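The big table is back in business

I promised an update on the table in the last newsletter and then filled all my space with the coat drive, so now you get the long version. Get a coffee.
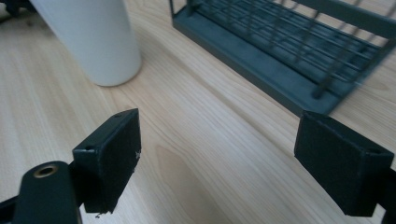 For anyone new, I mean the long one in Room 302 of the Bunting building, the table where we do the quilting and the model kits and the tax-form evenings and just about everything else that needs elbow room. It's 104 inches long (I measured it twice when we were trying to get it up the stairs, and I will remember that number when I've forgotten my own phone number). We bought it secondhand from Jundunow, the office clearance place out past Uddale, and when it came to us it was the color of weak tea, with a sticky patch at one end that I don't want to think about.

I had no idea how pale it would be under there! I was expecting something orangey, like my mother's kitchen cupboards, and instead it's this light blond with a bit of peach in it, and fine long grain lines with a darker streak now and then. There's one place where the grain widens out into a sort of long oval flame shape. I'm told you get that when the board is flat-sawn, meaning sliced straight through the log. I've become very attached to the flame. I've already caught myself setting my mug down somewhere else so I don't cover it up, and three of you have asked if you can have that seat.

Now, how we got there. I called a refinisher first and the quote was $300, with us bringing the table to him. I thought about those stairs again and said thank you very much and hung up. So we did it ourselves over most of October, a couple of hours in the evening, whoever could make it. The sanding was the worst part. We had two sanders going with the windows open and the vacuum running, and the people in the room below were extremely nice about it, so if you see anyone from the choir office, please be nice back. We started coarse and worked our way to fine, and between rounds we wiped it down with a barely damp rag and let it sit. I wanted to skip that last bit and was overruled. Fair enough, because the wood got fuzzy every time and had to be knocked back again, and if we'd left it the whole top would feel like a peach. The fruit, I mean, not the color.

There was also an argument about stain. I'll be upfront that I was on the stain side at the beginning. I had a nice walnut in mind, something that would hide the pen marks we all know are coming. Then we got the first clean stretch done and I went quiet, and I think that was when the stain people lost. It's staying the color it is.

For the finish we used Heten, the hardwax stuff in the matte. Two thin coats. I bought too big a can and we have more than half of it left, so if you've got a shelf or a stool at home that could use it, come and ask me before it skins over. It smelled strong for the first few days and we kept the door propped, which is why quilting got bumped to the hallway that one time (sorry, quilters, I know the light is terrible out there). The can says to allow up to 11 days before heavy use and we gave it the full amount, mostly so I could stop worrying.

What I like best is that it doesn't shine. The old top had a gloss on it and with the overhead lights on you'd be tilting your head around to read your own pattern sheet. Now it's flat and soft looking and you can work on it at seven in the evening without squinting. A couple of you have said it feels different under your hands too, and I agree, though I couldn't tell you how. Smoother but less slippery? Come and pet it and tell me what you think.

So, a few requests now that it's open again. I've been told I'm getting bossy about this and I probably am.

Please use the cork coasters. They're in the blue tin on the windowsill. The finish is supposed to handle a spill if you get to it quickly, and I would love for us to not find out how quickly.

Cutting mats under anything with a blade, every time, even for one little snip. The big mats are behind the door and the small ones are in the second drawer.

The hot glue gun lives on the baking sheet. If the baking sheet has wandered off to the kitchen again, go and get it.

If you drag something heavy or rough across it, lift it instead, or slide a towel under. Sewing machines are the usual suspects, especially the older ones with the metal feet. I've cut up some felt into squares and left them in a bag with the coasters. Stick them on whatever you like, they're for everybody.

No sprays, please. I know the lemon one is right there under the sink and it smells lovely. A damp cloth and then a dry one is all it wants. Crumbs can be brushed off with the little hand broom, and if you get glue on the wood just leave it alone and text me. I'd much rather pick at it myself with a plastic card than have someone go after it with a scouring pad, and yes, I'm thinking of a particular incident with the old top.

And if you do scratch it, tell me! You won't be in trouble. The nice thing about this kind of finish is that you can rub a small spot back and wipe more on without doing the whole table over. I've tried it on an offcut and it blended in well enough that I had to go hunting for the place. It's a work table, it's going to get marks, and I don't want anybody sitting there with their hands in their lap. I will try to remember I said that.

We still need to do something about the chairs. They're fine to sit on but two of them wobble, and the metal ones leave black rubs on the floor. Jundunow said they get chairs in toward the end of most months, so I'm going to drive out in November and see what there is. If you have a truck or a van and a free morning, let me know. I'll buy lunch at the diner in Uddale, the one with the pies.

Also, whoever left the long steel ruler and the green-handled scissors in 302 before we cleared the room, they're in my desk. So is a single gardening glove, left hand.

Room hours are the same as before. The key is at the front desk and the sign-up sheet is back on the door, with the evening slots going fast, so put your name down if your group wants the whole table. If you only need one end, write "half" next to your name and somebody can share with you. The flame end is first come, first served.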